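Path walk-through checklist, Grimance Park
August 3, 2023
Walked by: me (Finlay Haldane), with Maj-Britt Holmgren on the clipboard

Mark OK, WATCH or FIX, and please write something in the comments! A bare tick is no use to me in September.

1. Brick path, lawn edges
Status: OK
Comments: Edge line is nice and crisp on the left. Grass has dry patches and a few bare spots, so I'd like Victor to look at the watering before he does anything else. 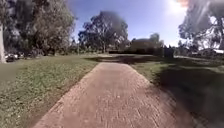 Menivville Walking Club / Paths and Safety

2. Shade and visibility
Status: WATCH
Comments: You go from full sun into deep tree shadow pretty fast, and my eyes take a second to catch up (I'm 60, your mileage may vary). Sunglasses up on your head for that bit, folks.

3. Dirt path by the houses
Status: FIX
Comments: Rough and uneven, with small stones and loose soil. Slow walkers should stay toward the middle. I've asked Oduor for two bags of fill and a rake. Regroup before the paved road, please, no stragglers.

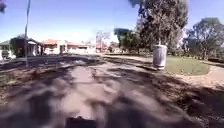 Dirt path toward the road, item 3.

4. Dirt path through the park
Status: OK
Comments: My favorite stretch! The surface is worn smooth and I'd happily take the whole group of 19 along it. The path just blends into the lawn, so anyone with a cane should keep off the sides.

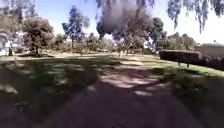 5. Overhanging branches
Status: WATCH
Comments: Some long droopy stuff over the dirt path. Elibariki is the tallest of us, so he gets to walk under it and report back. If it brushes his hat, we ask for a trim.

6. Zigzag pavers
Status: OK, mostly
Comments: I went along scuffing my shoe over the joints like a kid, and Maj-Britt pretended not to know me. Nothing caught my toe, but the bricks are really bright in strong sun and

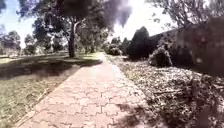 I'd hate for somebody to miss a raised one in that glare. So let's check this part again in September, when I can bring the long level. Taller grass along the edge could use a trim too. Victor, that one's yours, and I still have your gloves.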